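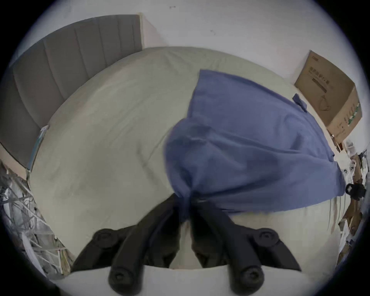
两间卧室，换季，六月

图有点多，字写得急，凑合看。104和206两间，床、布、柜子、抽屉、地上那些东西，全翻了一遍。房子是Rodica Surdu的，在Pascu那栋楼里，平时租给来短住的人，一年大翻两次，六月一次，天冷前一次。我管布和床，Dorin Vlad管柜子、螺丝、一切要用到梯子的事。顺序大致按干活的先后，中间有几张插错了，懒得挪。每张底下一两句，有的话多一点。想找具体哪样东西的，直接往下拉。

【布】

蓝布和床
床笠先铺好，灰白的那条。蓝布放上去叠。皱得很，先抖再说。

蓝布，边
边上有点毛，不齐。Rodica说剪掉重新锁边，我说先放着，锁一道边又窄一指。最后没剪。

蓝布，小布条
边上那种折过来的小布条，像环也像标，挂东西用也行，当记号也行。叠的时候我习惯让它朝外，抽的时候好抓。

床笠的弹力边
四个角先套对角，再套另外两个。顺序反了最后一个角死活拉不过去，每次都有人跟我争这个。

床笠洗标
字都磨没了。靠记忆：Bamell的，前年在他们清仓那批里买的，一共花了4,000，床笠、被套、枕套全算上。当时觉得贵。现在看还行，起球的只有枕套。

枕套一摞
起球的那几个放最下面，做备用。拿刮毛器刮过，刮完薄了一层，心疼。

被套，翻面
反着翻过来抖灰。角落里那种灰团，抖出来一地，床刚吸过，又得吸。下次在阳台翻。（上次也是这么写的。）

被套的扣子
缺一颗。盒子里找了颗差不多大的，颜色偏黄，钉在最边上，不掀开看不见。

薄毯
夏天空调用这个。206的人总说冷，所以206放两条，104一条。

厚被
收。先晒，晒透了再装，急着装的结果就是天冷打开一股味。晒了一个下午，翻了一次面。

厚被装袋
压缩袋是Pundness的，大号。不要压到最扁，压成一块板，明年弹不回来。压到能塞进柜顶就停手。

袋口
密封条用手指捋两遍，再拿干抹布捋一遍。漏气十有八九是这里夹了根线头。

毛巾，白
不够白了。泡过一夜，好一点。还能用，放厨房去擦地擦台面，浴室的换新的。

毛巾，换下来的
剪成抹布之前先摸一遍，还厚的留着垫锅。

床旗
拿掉了。夏天铺着热，住的人一进门就扔椅子上，过两天就到地上去了。Rodica舍不得，收在104的抽屉里，等天冷在拿出来。

窗帘，卸下来
钩子不拆，直接装网兜里洗。怕刮的话用夹子把钩子那一排卷进去夹住。Dorin不信，看我洗完一批才不说话了。

窗帘，挂回去
半干就挂，自己坠平，不用熨。地上垫张旧床单接水。

遮光那层
这层不能机洗，涂层会掉。湿布擦，从上往下，擦完开着窗晾。背面有一道折痕，擦不掉，随它。

坐垫套
拉链卡。蜡烛头蹭两下就顺了，家里有铅笔用铅笔也行。

桌布
206那张小圆桌的。有咖啡印，试了小苏打，淡了，没掉干净。转了个方向，印子转到靠墙那边。

【床和床边】

104的床，全掀开
床垫竖起来靠墙，底下吸一遍。底下的东西每次都差不多：发圈，充电头，一只袜子。充电头放前台盒子里，有人会来问的。

床板
木条有一根往里滑，Dorin在两头各加了一小片毡垫，卡住了。翻身响的毛病没了一大半。还剩一点响，在靠窗那条腿。

靠窗那条腿
拧紧，垫纸板，还响。拆下来重装，不响了。原来是垫片装反了，装反多久了谁也说不准。

床垫，转头
头尾对调，今年不翻面，这款本来就是单面的。角上用铅笔写了月份，写的是六月，下次看一眼就知道转没转。

床垫保护罩
防水那种，夏天闷。换了棉的，防水那条洗了收着，带小孩来住的再铺。

Skalby床头
206的床头是Skalby那套，板子后面有两个挂钩直接挂在墙上。取下来擦背面，灰厚得能写字。挂回去要两个人，一个人抬一个人看钩子，我一个人试过，砸了脚。

床头缝
床垫和床头之间那条缝，掉进去的东西比床底还多。塞了一条卷起来的旧毛巾，外面看不到，手机掉不下去了。

床头柜，104
抽屉里只放：说明卡、遥控器、一支笔。别的一律拿走。以前还放针线包，总有人带走，算了。

床头柜，206
大一点，底下那格放薄毯正好，卷着放，别叠，叠了门关不上。

台灯
灯罩里面擦。拿粘毛滚子滚，比布好使，布一擦灰就成泥了。

插座和线
线全部走床后面，扎带三根。Dorin扎得太紧，剪了重来，扎带要留能伸进一根手指的松量。

地毯，小块
床边踩脚那块。翻过来拍，正面再拍。防滑垫老化了，粘地板，用热毛巾敷一会儿慢慢揭，别用铲子。

地板印子
揭完防滑垫留的一圈。食用油抹上，等一会儿，洗洁精擦掉。油别倒多。

【柜子】

衣柜，全空
先空再擦，边拿边擦等于没擦。东西都堆床上了，乱就乱一会儿。

衣柜顶
厚被放这里。上去之前铺一层旧报纸，明年连灰带纸一起卷下来扔掉，省一道擦。

柜顶，看不见标签的后果
去年的袋子一模一样，全得拿下来看。今年每袋朝外贴一张：房号、什么东西、哪一季。字写大。104的用绿笔，206的用黑笔，绿笔写到一半没水了，后面几张也是黑的，看房号吧。

衣架
木的留，铁丝的全走。租客只用外面那几个，里面的从来没动过，减掉一半也没人问。

抽屉一，布
竖着放，立起来一排，抽一条别的不倒。叠法：长边对折，再对折，从一头卷到能站住。站不住就是叠太松。

抽屉一，放满以后
留一掌宽的空。塞满了第一次好看，第二次就翻乱了。

抽屉二，枕套和小件
枕套塞一个大枕套里，成一套，拿的时候一整包拿走。这个办法是从我姨那学的，被套床笠也能这么收，找起来快得多。

抽屉三，不知道放什么
什么都有。电池、窗帘钩、那颗多出来的螺丝、备用钥匙环。弄了几个小纸盒隔开，盒子是装茶叶的，正好。

抽屉轨道
涩。拆下来，里面卷了好多头发和线。清干净，一点点油，擦掉多的。别喷，喷了会滴在布上，206那件枕套就是这么废的。

柜门合页
歪了一点点，上面那颗往右拧小半圈。拧完关门看缝，看完再拧。Dorin一口气拧了一圈，门更歪了，又拧回来。

樟木块
砂纸磨一下又有味了。用纱袋装，不要直接贴着白布放，会留黄印。

除湿盒
只放衣柜下层。水满了就倒，别指望它管一整个夏天。放的时候放平，206的那个斜着放的，盖子没扣紧，底板鼓了一小块。

鼓起来那块
压了两天书，平了一些。Rodica说能看出来，我说蹲下才能看出来。

【洗和晒】

洗衣机，装到哪里
大半桶。床笠卷成麻花把小件全裹在里头，打开还是干脏混着一团，就是装太满了。床笠单独洗，或者跟被套分开，两样不要一起。

洗涤剂
少放。毛巾发硬多半是放多了。瓶盖上第二道线就够，第三道线是给谁用的我也不知道。

深色浅色
蓝布先单独过一次水，看掉不掉色。这一步不能省，去年有一批白枕套变成浅蓝，至今还在用，放我自己家了。

拿出来先抖
两个人拉四个角抖，一个人就搭在门上抖。抖过的干了少一半褶子。

晾绳，院子
下午三点以后这边就没太阳了，大件上午挂。挂的时候对折别挂边，挂边会拉出一个个尖。

夹子
木夹子别夹浅色的，淋过雨有印。塑料的晒脆了，一捏断，收拾了一把碎片。买新的。

风大
床单绕绳子上绕了三圈。解下来重洗。没什么好说的。

熨，只熨看得见的
枕套正面，被套靠头那一截。其余不熨。床笠不熨，绷上去就平了，有点浅褶没关系，睡一晚谁的都有。

熨斗底
糊了一块。冷的时候用小苏打糊糊擦，擦完空喷几下蒸汽，先往旧布上试。

叠之前摸一遍
缝边那一圈最晚干。中间干了边没干，叠进去隔天就有味。

【换下来的东西，去哪】

旧床单
能撕的撕成条，捆报纸捆纸箱用。Dorin拿走一张垫车后备箱。

旧枕芯
黄的扔。没黄的拆了套子晒，拍一拍，对折松手能弹回来就留，弹不回来的走。

小毯子，起毛
流浪动物那边收，先打了电话问，人家要干净的、没拉链没扣子的。扣子全剪下来，刚好补了被套缺扣的盒子。

坏衣架
铁丝的，Pascu楼下修车铺要走了，说绑东西用。

一件不知道谁的衬衫
洗了，叠好，放前台。等到月底。

【买了什么】

新床笠
又去了Bamell。这次没上次多，2,000，两间的床笠各一条加枕套，还有浴巾。颜色跟旧的差一点点，旧的偏灰，新的偏米，分开房间用就看不出来。

尺寸
量床垫厚度！不光是长宽。上回买浅了，一坐就弹角。卷尺放包里，别靠估。

新标签纸
可移除的那种。便宜的撕不干净，留一层白毛在袋子上。

压缩袋补了几个
还是Pundness。别的牌子试过一回，阀门不行。没收谁的钱，我自己用下来的感觉。

防滑垫
换了网格的，不粘地板。剪得比地毯小一圈，边上才不会露出来。剪的时候先在背面画线，别学我直接下剪刀，歪了。

【收尾那天】

铺床，104
床笠，对角先。被子，床头那边往回折一截。枕头口朝里，朝门那边看是封口的一面。

铺床，206
一样的，多一条薄毯，放床尾，三折。

走之前绕一圈
窗关没关，除湿盒放平没，抽屉三别再往里扔东西。灯。垃圾。

Rodica验收
拿手在柜顶抹了一下。干净的。然后看见床头柜后面有根线没扎，Dorin又跪下去了。

最后一袋
忘在楼道里了，邻居拎上来的。袋子上写着206厚被，标签还是有用得嘛。

【几句补充，有人在上一辑底下问的】

问床笠怎么叠。两手插进两个角，把一个角翻过来套到另一个角上，另外一头同样，铺床上理成长方形，弹力边往里收，再按抽屉宽度折。叠不方正很正常，塞得进去就行，别跟它较劲。

问一间要多久。只换布，一个上午。连柜子一起翻，一整天，还得是天好。两间挤一起做的话，让洗衣机先转起来再去碰柜子，人别站着等它。

问叠布为什么在床上叠不在桌上。桌子小。床笠先铺平了就是最大的台面，东西摊得开，弯腰也没那么累。旁边那堆乱的往一侧推，叠好一件放远一点的地方，别放回乱的那边去，我放回去过，又叠了一遍。

问蓝布到底干嘛用的。盖。夏天柜子里那摞浅色的，上头搭一块挡灰。出门搬东西也裹一裹。没固定用途，洗了就还在那个抽屉。

问毛边那种布能不能机洗。装网兜，短程序，别跟带拉链的放一起。线头出来就剪，别扯。扯一下能扯出一长条。

问晒被子拍不拍。轻轻抖，别用棍子打，棉的打断了结块。羽绒的更别打，拎着角松一松。

问标签要不要写日期。写月份就行。写太细第二年看着也没用，还要眯着眼认自己的字。

问有没有味道的柜子怎么办。全空，开门，电扇对着吹一天。先吹再放香的东西，味道混一起更难受。底板拆得下来就拆下来晒。

下一辑是厨房，锅和橱柜，图还没挑，Dorin说吊柜那边要先打两个孔。再说吧。206的浴帘也没拍到，漏了，下次一起补。

联系我们 | 留言请写房号 | © Pascu短租 内部相册，转载请先打招呼 | 回到顶部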